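Search this site Go

Buying arms for a drawer-opening project, worth the quote?

Posted by Amparo Chambi

We have 800 hours of bench time booked and a vendor, Lullow, who wants us to pay for a two-arm setup up front. Their pitch rests on simulated runs, starting with this chest with the long bar handles.
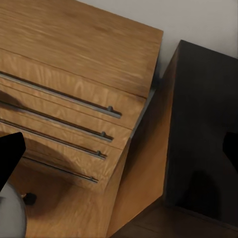 Londoño, August 13, 2018

I asked what it does on a real drawer that sticks. No reply yet. Would you sign?

Kevin Agudelo

No. Rendered oak never swells in June. Ask for 40 pulls on your own furniture, bar handles and round knobs both, and get the failures in writing. A simulated office has all the handle types you could want and the sales people love showing it.
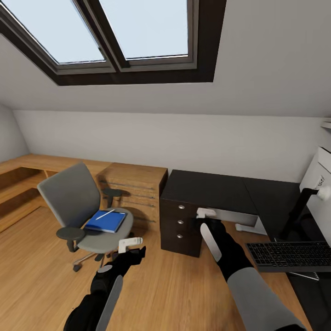

Then there's the money they leave out. Spare fingers, mounting, somebody's wages while it gets set up. Our Buleck quote grew by over 3 thousand dollars before anything shipped. I'd rent for 4 months first.

Yolanda Chávez

Depends what you need it for. We got a Jundidow and it's fine I guess, manual is bad. Get the warranty.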